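Desmet's "The Kesden Letters" — worth the 52 minutes?

marlpit
Posted May 8, 2021
Watched this last night on the festival's online player. It's an essay film by Desmet, mostly fixed shots of the Kesden estuary with her reading over the top. The letters are ones she wrote to a woman she lived with for two winters and never posted. In between she goes into the history of the saltworks and who owned the land.
I liked the voice a lot. She's dry, and she doesn't ask you to feel sorry for her. I was less sure about the saltworks parts. Anyone else seen it?

tannoy_b
Saw it. The saltworks parts are the film, for me. The letters on their own would be a radio play.

Oxlip
Disagree with tannoy_b. Every time she got going on a letter we cut to ten lines about drainage rights. I looked at my phone more than once, and I sat through all of Virkus's ferry film without doing that.

tannoy_b
The drainage rights are why the other woman leaves. Her family sold up. It's in the letter with the bicycle, she says it quite quickly.

Oxlip
Then I missed it. Still think a film should survive me missing one line.

marlpit
I missed it as well. That changes the middle section a fair bit. I might go back to it before the link runs out.

Ignacio Lyons
I programmed this for our film club in Bikby before everything shut, so I've seen it 8 times, counting the checks. The sound mix is very low on laptop speakers and you lose the ends of her sentences. Use headphones. With a proper system in a hall the bicycle letter is clear enough.
On length, there was a longer cut with an interview with a local historian. I prefer this one. The interview told you what to think about the landowners and she doesn't need it.

Oxlip
Fair point about the sound, I was on a laptop. Is the longer cut available anywhere?

Ignacio Lyons
Not that I know of. There was a booklet with the full text of the letters, 600 copies, sold at screenings. I don't think it was reprinted.

perrin
I have the booklet. The letters are longer on the page and a bit angrier. She cut most of the jokes about the landlady too, which is a shame.
As for the film, I'm between you all. The shots are good but she holds a few of them past the point where anything is gained. The one of the sluice gate could lose half.

tannoy_b
The sluice gate is the best shot in it.

perrin
We'll have to leave that one then.

marlpit
Off topic. Very low viewpoint, looking up. 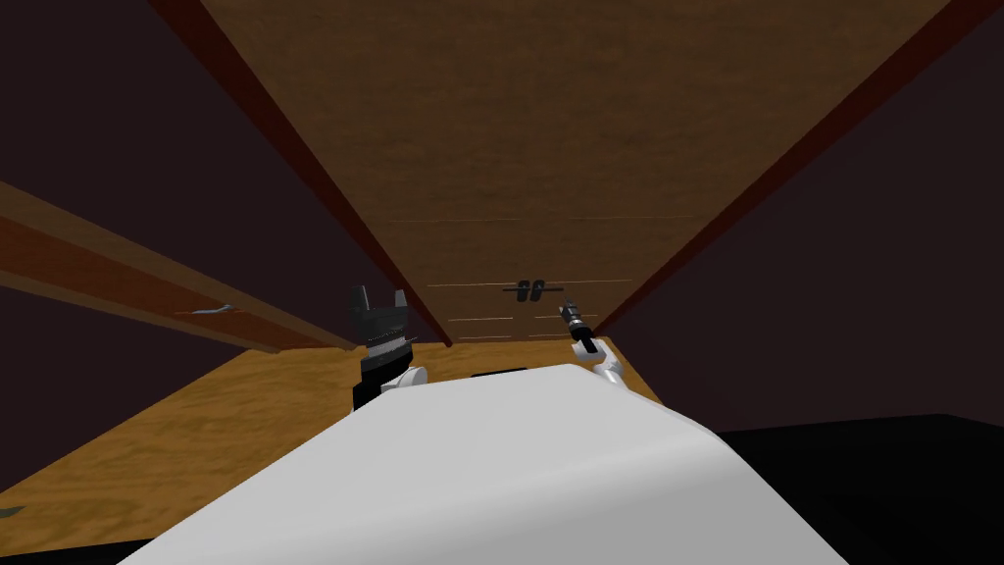 Wooden cabinet, computer render

Oxlip
Nice wood grain. I'd hold it for less time than Desmet would.

tannoy_b
I like the dark trim down the sides.
Back to the film, does anyone know if the player link is good for the whole of May? It says "limited" on mine and gives no date.

Ignacio Lyons
End of May, according to the email I had. You get 48 hours once you press play, so don't start it unless you mean to finish.

marlpit
Thanks. Headphones on this time, and I'll listen out for the bicycle.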